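3.2 Setting and preparation of the garments

The study was carried out in two rooms, one at Ulska and one at Gaete. Both are ordinary workrooms that were cleared of shelving before the sessions began. Each was fitted with a wooden table of standing height and a cloth hung behind it, so that people folding at the table would not be distracted by movement in the corridor. Lighting was left as found. Participants stood on the long side of the table and were free to move along it.

Garments were drawn from the household set described in Section 2. All had been washed and dried at least once before use, as new clothing holds its factory creases and tends to fold along them. Between trials, each garment was returned to a crumpled state by the same procedure: it was picked up at the middle of the back, held clear of the table, shaken twice and let go. The person resetting the garment did not flatten it or turn it face up. We follow Ocampo and Endale in calling the result a heap, and in treating the heap as the proper starting point for the study of folding at home, where laundry seldom arrives laid out.

3.3 Finding the first hold

The early part of each trial was coded separately from the folding itself. Shimada and Akpan coded the sessions independently and met to settle differences. A hold was counted as the first hold when the participant lifted some part of the garment and kept it lifted through the next movement. Brief touches, pats and tugs were recorded as searching.

Participants searched longest with white garments of a single fabric. On a printed or striped shirt, the pattern gives a clue to which panel is uppermost, and the eye can trace it into a fold. A plain white garment offers only its edges and seams, and the soft folds of a heap look much like one another (Figure 2). Several participants said that they looked for the neck first, and a fold resembling a collar drew the hand even when it proved to be part of a sleeve or hem. Where this occurred, most people let go and began again from a shoulder.

Figure 2. White garment in a crumpled heap on the wooden table, with the dark cloth hung behind.

The practice of beginning at the neck was more common at Gaete, where participants had been recruited through the Feltutska laundry course. It is taught there as a first step, and we return to its effect on folding time in Section 4.

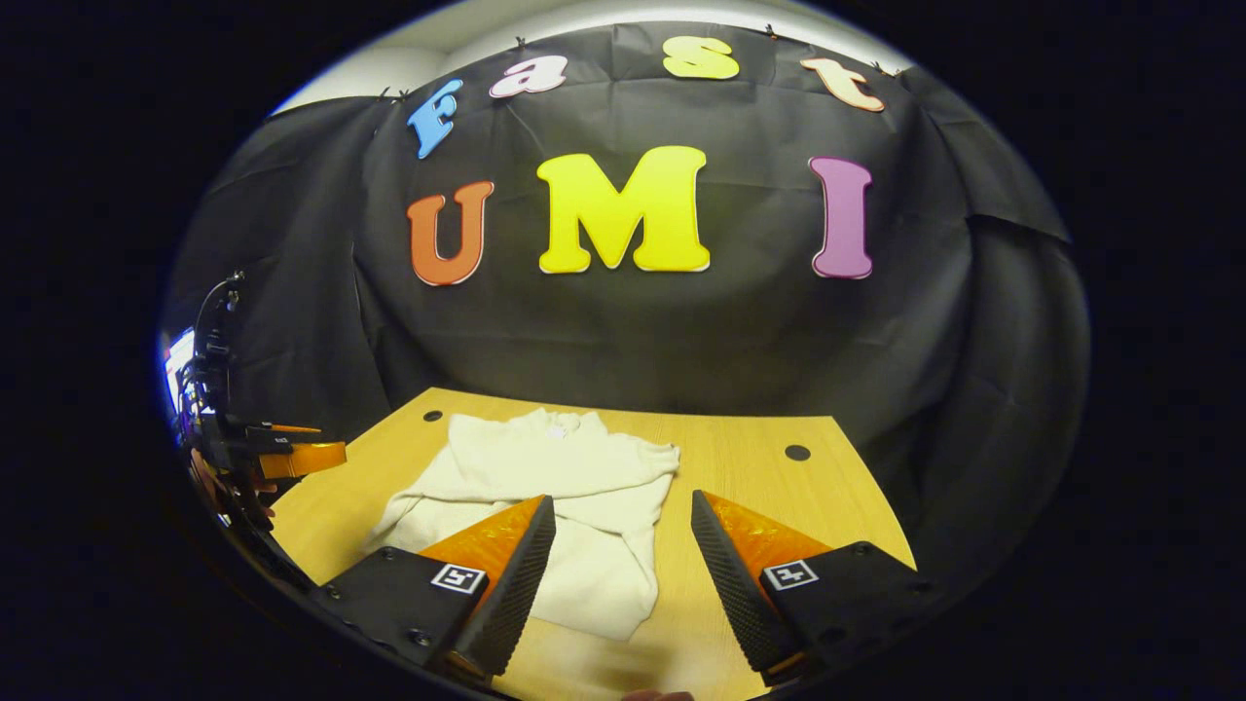
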